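Zidley open day, food handling demo – walk-round checklist
Filled in by Tiina Juntunen, June. Hall layout 4.

Marks: OK / NOT OK / COULD NOT CHECK

1. Visitor line marked on floor: OK
Yellow tape, in place before doors opened. Two corners had lifted by lunch and were pressed back down with a shoe.

2. Emergency stop within reach of presenter: OK
Reachable. I asked for it to be pressed and it was, on the second request.

3. Emergency stop tested with load: COULD NOT CHECK
Tresis say it was done during setup. No sheet to show for it. I have heard this at 7 open days now and would like to see the sheet once.

4. Risk assessment on hand: NOT OK
The copy at the desk was written for the Clastik arm, last year's stand, with the name changed on page one. Page 19 still refers to a conveyor. There is no conveyor.

5. Electrical items on demo table: NOT OK
An induction cooktop and a toaster share the table with a water bottle. I was told neither would be switched on. Then unplug them. The cooktop cord runs off toward the back, and I couldn't get an answer on which outlet it goes to.
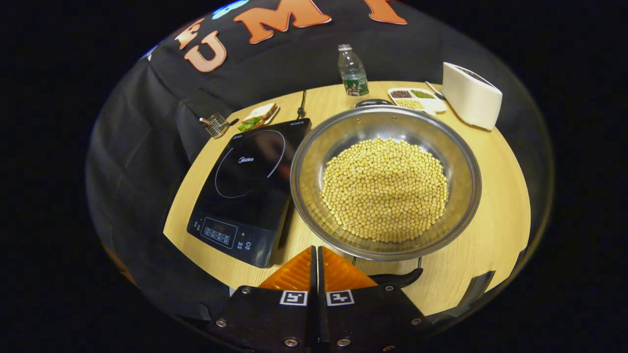
The presenter's view was that a bare table doesn't look like a kitchen. Fair enough, but the talk was about sorting and scooping grain, and a cooktop adds nothing to that except a line on my form.

6. Food on display kept apart from food for eating: NOT OK
No sign either way. The soybeans are in an open bowl at a height any child can reach, and there is a sandwich on a plate behind the cooktop. Put up a card saying none of it is to be eaten.

7. Loose items and slip risk: OK, with comment
Dry beans on a hard floor are a fall waiting to happen. Broom was at the stand – good. Keep it there.

8. Gripper pinch points explained to visitors: NOT OK
"It's very gentle" is a sales line. Soylu's handout gives no grip force at all. Get the number or drop the claim.

9. Visitor count against room limit: OK
473 through the door over the day, never near the limit at once.

10. Claims made during talk: outside my remit
Noted anyway. "Ready for any kitchen" was said twice.

Result: may run again once 4, 5, 6 and 8 are closed. Item 3 stays open until I have paper. Send replies to me – not to the front desk.

T. Juntunen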